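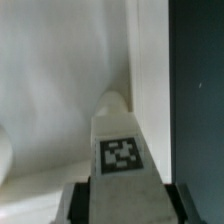

My project started with a boring question, which is how I like them: why do people complain that their room feels gloomy when the lights are plainly on? I picked daylight and paint for my spring report because I live in a rented room in the Prurden building and I have stared at those walls a lot. My first lesson was that "white" covers a ridiculous amount of ground. Put a rounded, creamy off-white thing next to a pale gray-white one and they look close enough to be cousins, but you would never call them the same color once you start looking for the difference. That was my whole first week, pretty much. Looking at white stuff and arguing with myself.

My partner on this was Florante Dumlao, who did most of the math and all of the complaining about my handwriting. We borrowed a light meter from the Honik lab in February and took readings in 2 rooms, one facing north and one facing south. The plan was to take readings morning, noon and late afternoon, then repaint one test board in each room and do it all again. We used a flat white called Toder Plain on one board and a warmer one on the other. (The warm one had a silly name on the lid that I forgot to write down, and yes, I lost points for that in the draft.)

The south room was the fun one! At noon our best reading by the window was 3000 lux, and over by the closet it dropped to 30. Same room, same minute, same paint on both boards by then. I had expected a drop but I did not expect that much of a drop, so we did it over. Florante thought I had my thumb over the sensor. I did not have my thumb over the sensor.

Then came the survey part. We asked people from our hall to sit in each room and say whether the walls looked clean, warm, cold or dirty. Most of them said the walls near the closet looked dirty, and we had washed those walls the night before. I was kind of insulted. 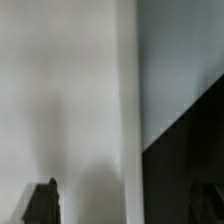 Shadows turned out to be a bigger deal than the paint, at least in our results. When people said "dirty" they were nearly always pointing at a spot where something blocked the light. A plain matte white wall can go from nearly white up high to a cool pale gray lower down, and a soft shadow spreading along the bottom will make the part next to a corner look darker still, while a narrow strip beside it stays bright. It's all white! But your eye compares one patch with the next and decides one of them needs scrubbing. Our teacher, Mr. Mazza (Adelmo Mazza, for the cover sheet), told us to read up on contrast, and I wish we had done that before the survey and not after.

If I did this again I would fix 3 things. I'd use more rooms, I'd keep the curtains the same in all of them, and I'd ask people about the corners separately from the rest of the wall. I would also write down the paint name.

Thanks to the Cairns library for letting us hang on to the lighting books way past the due date. Our readings and the survey sheet are stapled to the back of the printed copy, and Florante has the spreadsheet if anybody wants it.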